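4.2 Keeping track of the grippers

Okay, so pose tracking ate most of our July. Our first tracker (we call it Oltia) treated each frame on its own, and whenever a marker turned away from the head camera the wrist pose jumped all over the place! Tia Sedgwick rewrote it as a sliding-window smoother over 11 frames, and we've been much happier since.
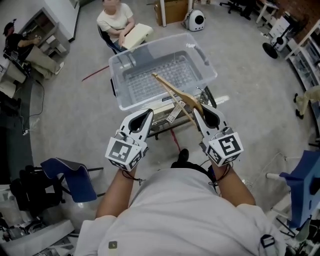
Figure 3. Handheld grippers with cube-shaped marker housings, the right one holding a clothes hanger in front of a clear bin.

The smoother also hands the planner a confidence value, and I really like having that. When it drops, Lalto just holds the last good grasp pose and waits. We ran 196 sequences through both versions with the same settings, and 55 of them needed hand fixes with the old tracker. Thin objects still give us grief (the jaw opening estimate is the weak spot), and I get into that in Section 4.3.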